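Last updated November

Search this site Search

Teaching the Bronness kit to fold a T-shirt

The Bronness two-arm kit is the most fun I've had at a table in years! Houda Zerouali and I took it through T-shirt folding, and you can follow the same route with 400 practice runs.

Start with one shirt, laid sideways so a long edge faces the arms. Let the left gripper take the hem corner first and leave the right one free. 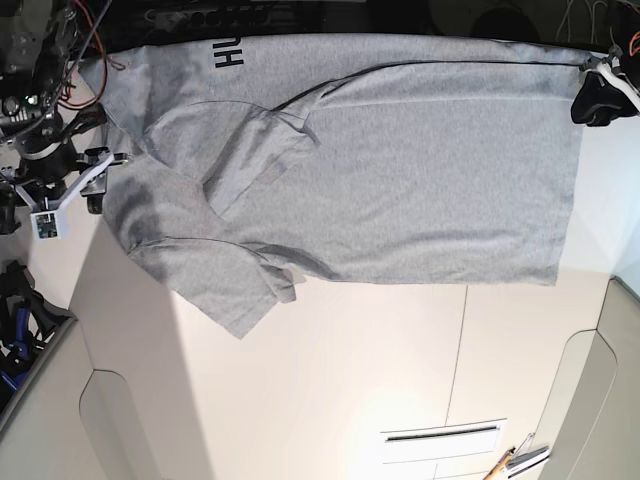

Step 1: Set the two grips

Bring the right gripper to the shoulder end of the same edge. Go slowly here – the jaws need to close on one layer if you can manage it. 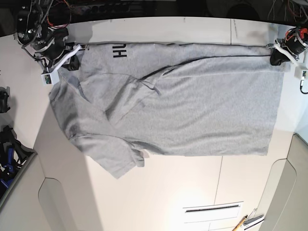

Keep the edge taut but not stretched. If the collar starts to creep, ease off a little and try again. Save the pose as soon as you like it.

Step 2: Check the pinch

Open the wrist view and look at how much cloth you've picked up. Too much and the fold comes out lumpy.

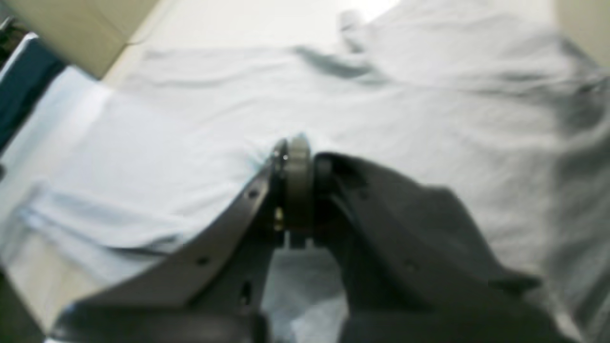
Grip force is set in the Ledham app, and I love how simple the slider is. Level 2 suits thin jersey, 3 is better for sweatshirts. You want a small gathered tuft between the jaws, with the creases fanning out from it. Mahmoud El Khatib runs his a notch higher and gets good folds too.

Step 3: Lift and fold

Raise both wrists together, carry the edge across, then lower it. Watch the sleeves, they love to tuck under!

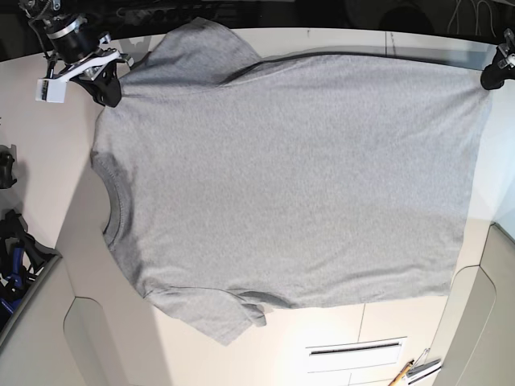 Both grippers on the upper edge of the shirt, collar to the left.

Save the run and reset the shirt by hand before the next one.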